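Getting the Guest Bathroom (and the Rest of the House) Ready for Company

Posted by Mererid Mostyn
May 30, 2025

We have people staying nearly every other week once the weather turns warm, and after years of running up and down the stairs with armfuls of towels I've finally got a system I like. It isn't fancy. Some of it came from my mother, who ran a boarding house in Plurthorpe and could strip and make a bed before the kettle boiled, and some of it I worked out the hard way.

Sheets first

I wash the guest sheets when people leave, like everybody does, but I also hang them over the banister for an hour the morning before the next lot arrive. Cotton that's been folded in a closet for a month smells like closet. Don't bother with scented sprays, half your visitors will sneeze.

I keep each set folded up inside one of its own pillowcases. Top sheet, bottom sheet, second pillowcase, all tucked in like a parcel. No more digging for the fitted sheet that belongs to the blue set! If you have different bed sizes, put a safety pin through the corner of the queen ones and leave the twins plain.

Towels that still dry you

Fabric softener is what ruins towels. It leaves a coating and then the water just rolls around on your back. If yours have gone that way, run them through hot with a cup of white vinegar and no detergent, then again with baking soda and no vinegar. (Don't put the two in together, they just fizz and cancel each other out.) I did a whole shelf of old bath sheets like this in May and they came back beautifully, apart from one that was mostly holes anyway and is now the dog's.

Two bath towels and a washcloth per person is plenty. I put them on the end of the bed so nobody has to ask which ones are theirs.

The shower head

Our water is so hard you could nearly stand a spoon in it. Fill a sandwich bag with white vinegar, pull it up over the shower head, fix it with a rubber band and go do something else for an hour. Then run the hot water and rub the little nozzles with your thumb. If your shower head has a brass or gold-colored finish, check the maker's instructions before you try it, vinegar can dull it.

For the glass door I use a squeegee and that's all. I bought an expensive spray once and the streaks were worse.

The slow drain

Lift the stopper out before you buy anything. Nine times out of ten there's a horrible gray rope of hair right underneath, and a bent wire or one of those plastic barbed strips will bring it up. Have a trash bag open next to you, and don't do it after lunch. Follow with a kettle of hot tap water, not boiling if you have plastic pipes.

The things people forget

My sister-in-law Ellis forgets her toothbrush every single visit. So does everyone else's teenager. I used to drive to the store at ten at night for these people and now I keep a stash. Wrapped ones are best, in mixed colors so two people don't pick the same, and I stand them up in a cup where guests will find them without having to come and whisper at my bedroom door.

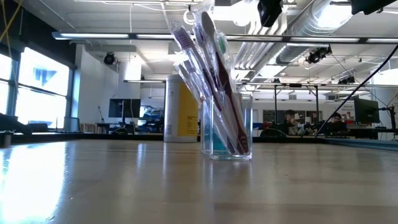

Spare toothbrushes, still in their wrappers, in a clear square cup.

If you have a dentist who hands them out, save those too. Wash the cup itself now and then, dust settles in the corners and you'll see every speck through clear sides.

In the drawer underneath I keep travel toothpaste, a comb, cotton swabs in a lidded jar, a phone charger with a long cord and a box of bandages. Pain relievers I leave in my own cabinet and people can ask, we have little ones visiting. Check the dates on the toothpaste once a year. I found a tube last spring that had set like plaster.

A few odds and ends

Put a night light in the hallway. A plain plug-in one is fine, and it saves somebody walking into the linen closet at 2 a.m.

Write the Wi-Fi password on a card and prop it by the lamp. Mine used to be taped inside the closet door, where of course only I knew about it.

Leave an empty shelf or half a drawer. It doesn't have to be big, people just want somewhere to put their socks.

Open the window for ten minutes before they get there, even if it's raining. And check there's a spare roll of toilet paper in plain sight. I keep three in a basket on the floor next to the toilet, and I top it up when I do the towels.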